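Tuesday, late

Up at six, too warm to go back to sleep. July has been like this all week. Opened both windows, made tea, and read over my notes from Sunday's game with Nanami. I have written down every game we have played since I started learning, and that one was number 142. I lost it with a horse stuck behind my own soldier, the same way I lost the one before.

Worked until four. The Kanitz invoice finally went out. They had it down as 249 and I had it down as 404, and the difference was the second delivery, which they had left off. Terance sorted it out on the phone in ten minutes after I had spent most of the morning writing emails.

After that I spent an hour on the xiangqi things. I am using the paper board still. It has been folded so many times that I keep thinking it will split along the river, but it holds. The felt table is the best place for it. On the kitchen table the paper slides whenever somebody reaches across, and on the felt it stays where I put it.

I set up an endgame out of the Iwasaki book, got one of the pieces on the wrong point, and had to go back and look at the diagram again. I still read some of the characters slowly. The chariot and the horse I know right away now. The elephants I mix up, because the two sides write them differently and I learned one side first.

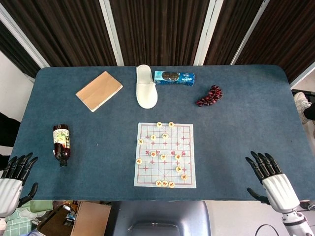

The paper board on the blue-gray felt, partway through the evening.

Nanami came by at seven. She looked at the position for a while and said I was spending too much time on the middle and not enough on the palace. Her father taught her on a board drawn on the back of a calendar, and she says she never saw a proper one until she was twelve. She moves very fast. I asked her to slow down and she did for three moves.

We played two games. The first one she won without much trouble. In the second I kept both cannons until late and had a real chance, then moved a chariot off the back row and she went straight in. She showed me afterward where I should have stayed put. I wrote it down on the back of an envelope and need to copy it into the notebook tomorrow. That makes 144.

She asked if I was going to the open day at Trekidholm at the end of the month. They are expecting up to 600 people, all kinds of board games, and a beginners' section for xiangqi in the afternoon. I said I would think about it. I would like to go and watch at least. Entering is another matter. She said beginners' section means beginners and I should stop making a fuss. I told her I would let her know by the weekend.

We had cold noodles with cucumber and the last of the eggs. She took the Iwasaki book home with her and left me an older one with no English in it. The diagrams are clear enough to follow.

Still to do: ask Terance about getting that Friday off, buy eggs and rice, look up the train times to Trekidholm, find the box with the spare pieces. I think it is on top of the wardrobe.

Bed now. It is past eleven and still warm, so I am leaving the window open.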